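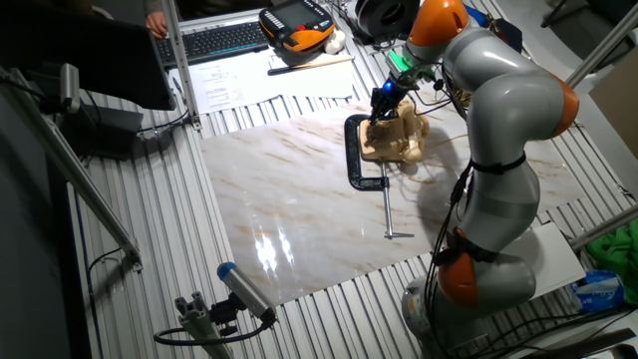 Arm bench walk-round, Akcombe robotics club (my notes for whoever runs Thursday)

1. Clamp and workpiece. OK
Snug the C-clamp by hand, then try to wiggle the piece. If it moves at all, start over! Check where the T-handle ends up too, I've caught my sleeve on it more than once.

2. Cables on the arm. OK, with a grumble
The strap on the forearm is holding. I'd still like less slack down by the base, so please jog joint 6 slowly both ways before anybody hits run (Teodoro Cabello has the spare straps, ask him nicely).

3. Pendant and e-stop. OK
One person on the pendant, always, and that person isn't also typing. I tested the stop 2 times from the Fustside program and it was fine. 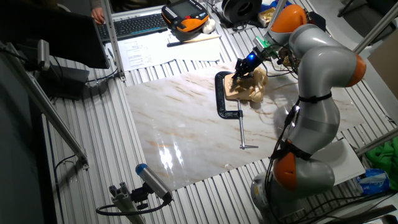
I'm also asking for the slow speed setting the first time through any new path, even if you ran the same one last week and you're feeling great about it. The Ríos team skipped that in August and we lost a fingertip pad and most of an evening.

4. Table surface. Needs a look
Feel along the marble-pattern sheet for lifted corners. It's slippery stuff, so wipe off any dust before you start, and keep your papers back by the keyboard.
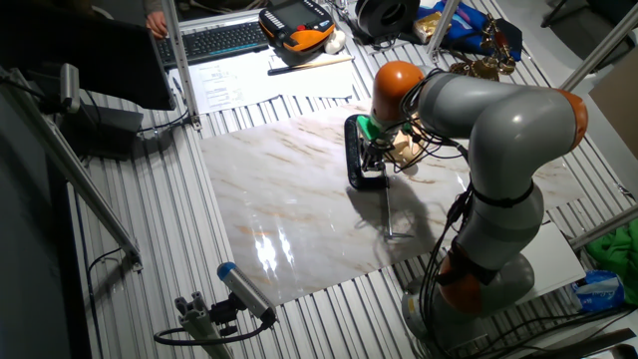

5. Tool in the gripper. OK
Tug it straight down before the first move. The Kallar write-up wants the tool height saved every session, so do that now, while you remember!

6. Lights out. Not checked yet
I left at 5, so somebody else gets this one.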